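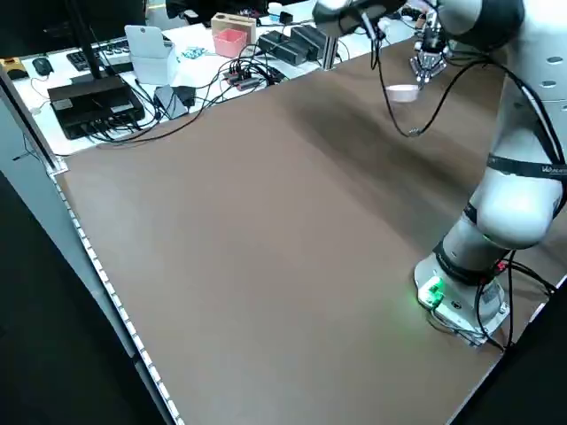
Gemma says I've got the starter backwards – more rye flour, less water, and quit opening the lid to sniff it. Fine. She has been baking a lot longer than I have, so I wrote it down and did half of what she said.

24 Sep 2026

Loaf no. 4 for the Stendaneck bake swap. Used the Sesthorpe rye this time, 190 g, plus bread flour to bring it up to 1,000 g total. The dough felt way stickier than last week's and I had to scrape it off my watch strap (again!). Two folds before lunch, then I got stuck on the phone with Adamczyk about the missing flour order and the third fold happened late, if you can call it a fold. More of a shove.

Proofed it in the long tin with a shower cap over the top. Rose to around 2 fingers below the rim, then sat there and sulked. I baked it anyway. Crust is good and dark, nice smell, but there's a gummy stripe along the bottom and I can't tell if that's the late fold or me cutting it warm. Probably me cutting it warm.

For the next one: try Gemma's water amount properly, leave the seeds out, and find the good bread knife, which was last seen at the March swap. Rye left in the bag is enough for one more loaf.

Home | Notebook | Flours | Swap dates | Contact
© Stendaneck Bake Swap – Back to top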